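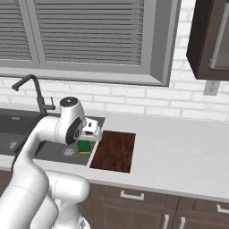
Stalville firm asks the public to do the washing up

A Stalville software company is looking for 60 locals to spend their evenings doing dishes in a kitchen that doesn't exist.

Fornell, which rents the floor above the old Nistor shoe shop, wants people to steer a simulated robot arm through kitchen chores by remote control, so that a computer can study the results and eventually have a go by itself. Sessions start in February. Participants will sit at a desk with a hand controller and a screen, and will be asked to pick up a sponge, put it down somewhere sensible and then do it again.

The arm is called Anton. The company declined to say who Anton was, though two staff members looked at the same colleague when asked.

"You can write a program that says where a sponge is," said Rodica Vasiliu, who runs the project. "Writing one that knows how a person reaches for it is much harder. So we get the person to do the reaching, and we keep the recording."

The company wants 1,000 recordings of the sponge job before it moves on to cupboards. It has 400 so far, nearly all of them made by its own staff, and that has become a problem. Madhu Bisht, an engineer, made so many of the early ones that the trained arm picked up his habit of stopping just short of the sponge, as if reconsidering.

"It hesitates like me," he said. "My wife watched it for a minute and asked whether it was going to do the dishes or think about them."

Fresh hands should dilute the Bisht influence. No experience is needed, and the company is keen to hear from left-handers, retirees and anyone who has never played a video game. Teenagers are also welcome with a parent's signature, although a trial with a local high school class in the spring produced a large number of recordings in which the sponge was thrown at the window.

Those have been kept in a separate folder.

Your correspondent was given a turn. The controller is about the weight of a TV remote, and squeezing the trigger closes the gripper's two fingers. Moving the arm over the sink was easy enough. Coming down on the sponge at the right angle was less so, and the tap got in the way more than a tap has any right to. On the fourth attempt the sponge was lifted, carried a short distance over the cutting board and dropped. Oana Buzatu, who was supervising, marked the attempt as usable and wrote something beside it that she would not read out.

Failed attempts are useful too, she said, provided they fail in an ordinary way. Knocking the sponge over and picking it up again is considered excellent behaviour. Driving the elbow through the counter is not.

Working in simulation means there is no water on the floor and no crockery to replace. It also means, as several people on the town's community page have pointed out, that no dishes get washed. Vasiliu said the company hoped to try the lessons on a physical arm later in the year, and that the staff kitchen would be first in line. A visit to the staff kitchen suggested the matter was fairly urgent.

Sessions run for 2 hours, with a break and biscuits. Participants receive a grocery voucher and a printout of their success rate, which can be declined.

Anyone interested can leave their name with Domnica Stanciu at the Fornell front desk on weekday afternoons. The stairs are at the side of the building – the front door still opens into the shoe shop.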